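Against the decluttering people

20/10/2025

I've been reading about decluttering again. It happens every fall, when the windows close and the hall closet starts leaning on its own door. I read the articles, I watch a few of the videos, and I come away annoyed and with the same closet.

The one going around at the moment is the Bremel method. It's a book, and then there's a workbook, and then there's a set of printed cards you hang on your shelves while you're going through them. I borrowed the book from the Prokow library, where there was a wait for it. The claim on the back cover is that the average household owns 3720 things it hasn't touched in a year. I looked for where that number comes from. There's a note at the back that points to a survey, and the survey is by Bremel. How anyone could know this about their own house, never mind the average one, is left alone. Is a box of screws one thing? Is a jigsaw puzzle 1000 things? I'd love to see the form they filled in.

Then there's the year. Everyone in this business agrees on the year. If you haven't used it in a year, you don't need it. Well, I hadn't used my roof rake in a year and a half, because we'd had an easy winter, and then we had the other kind. I hadn't opened the box with my birth certificate in it for much longer than that. My sewing machine sat for ages and then I hemmed every curtain in the house over one wet week in July. A year is a nice round length of time and I don't believe anyone tested it against anything.

I'll give the book this much. The chapter on paper is decent. It says to stop keeping manuals for things you no longer own, and I went to the drawer and there was one for a dishwasher that left with the previous kitchen. Out it went. I felt very little.

What bothers me more is how fast all of these systems turn into shopping. You start by getting rid of stuff, and by chapter four you're buying containers. Nedora, which as far as I can tell used to sell plain shelving, now has a whole line with names like Calm and Clear and Everyday. I priced what it would take to do my pantry the way their catalog shows it and closed the tab. For that money I could fill the pantry with food and leave it in the bags it came in. Flour already has a container. It's a paper bag, and it has the baking instructions on it and the date. If I pour it into a clear jar I have to write the date on a label, buy the label, and find a place for whatever flour didn't fit in the jar. So now there's a jar and a bag.

I did try one thing, so that I'm not only complaining. Bremel has a rule of 5: every day for a month, 5 items leave the house. I lasted longer than I expected. The first week was easy and mildly pleasant, all dried-up pens and lone socks. After that I noticed I was cheating. A rubber band counted. A takeout menu counted. I was going through the place looking for small worthless things to throw out so I could leave the big ones where they were. The exercise bike is still in the bedroom. By the rules of the game, the bike and a rubber band are worth the same, so guess which went.

There's a forum for people doing this and I read it for a while (I didn't post). A lot of it is before and after photos. The afters are lovely. I'd like to see an after-after, from the following spring, with the mail back on the counter and a coat on the chair. Someone had asked exactly that and got a string of replies saying she hadn't committed to the process. That's the part that makes me itch. When it works, the method did it, and when it doesn't, you did it wrong. My aunt's horoscope worked that way.

The other big idea is sorting. Keep, give, toss, and for the advanced student, maybe. I've got no quarrel with sorting as such. Yin's, the thrift store near the bus station, has a sign asking people to please sort before they drop off, and you can see why from the state of their back porch. But every system I've read wants more piles than I have floor. I've tried it with four and I've tried it with six, and each time the maybe pile got so big it was most of the room. In the end I decided 2 was plenty, one big side and one small side, and whatever I couldn't decide on went straight back in the closet.
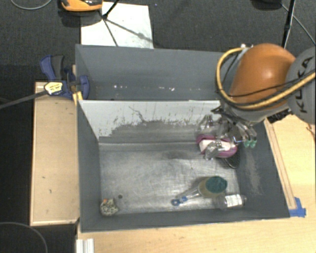

Big side, small side. Gray divided bin with an orange KUKA arm over the big side.

The small side is what's leaving. It fills slowly and I've stopped apologizing for that. Most of what I own I own on purpose, or at least I've gotten used to it, and I'm suspicious of anybody who tells me the house would be happier without it. The house is fine. It needs a gutter looked at.

The book goes back this week. I see there's a second volume coming, on the garage, and I suppose I'll put my name down for that one too. If it tells me to buy a pegboard I'm going to write a letter.

For anyone who asked after the last post: the blue casserole dish turned up. It was in the oven. I'd been looking in the basement.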